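Tips for Teaching by Hand: Getting Good Demonstrations Out of a Gripper Tool

If you've been handed one of those hand-held grippers and told to go show the robot how to tidy up, welcome! It looks like the easiest job in the shop, and for the first hour it is. Then your wrist starts to talk to you and you find yourself squeezing harder than you need to and hurrying the last few inches. I've been at this long enough to have made a nice collection of mistakes, so let me pass along what has helped me.

Do it bare-handed first. Run through the job a couple of times with your own fingers, slowly, and notice where you pause. Those pauses are usually where you're making a decision (which end to pick up, which way to turn it) and you'll want to have made that decision before you start recording. A robot learning from you will copy your dithering right along with the good parts.

Use fewer fingers than you'd like. The tool opens and closes, and that's your whole vocabulary. If you catch yourself steadying a box with your free hand, stop and start that one over. I kept my left hand in my apron pocket for most of April and it cured me.

Go slower than feels natural, but keep moving. My first set, 23 demonstrations of putting a jar back on a shelf, came out so jerky that we kept 13 of them. Now I count to four on the way in, close gently, and count to four on the way out — the counting sounds silly but it evens things out beautifully.
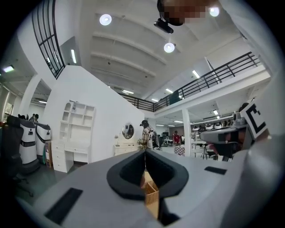 Keep your grip on the handle loose, too, something like the way you'd hold a paintbrush. A tight hand shakes, and the shake gets into everything you record. Onni Hämäläinen taught me to drop my shoulder and breathe out as I close on the thing I'm picking up, and I've passed that along to everyone since.

Change something every time. Slide the item over a hand's width, turn it a bit, come at it from the other side. It's tempting to find one lovely motion and repeat it all afternoon, and I have done exactly that, and all we got for it was a robot that could pick up a mug from one spot on one table.

Wipe the rubber. Dust and crumbs on the gripping surfaces make things slide, and you'll start squeezing to make up for it without noticing. A damp cloth and a dry one after it will do. While you're there, look over any printed square markers and press down the corners if they've started to lift. A curled marker ruined a whole morning of mine.

Leave in a few honest recoveries. If something slips and you catch it nicely, keep it! Label it as a recovery so whoever sorts the files can find it. Drops that end on the floor go in the discard folder, and so does anything where you sneezed.

If you're driving an arm by remote control, most of this still holds, except that you'll want to sit down, rest your elbows, and let the arm finish moving before you send it somewhere new. Short sessions are best. I do 17 runs and then get up for coffee, whether I feel tired or not.

Last thing, write your notes the same day. One line per batch is plenty: what you moved, what you changed, what went wrong.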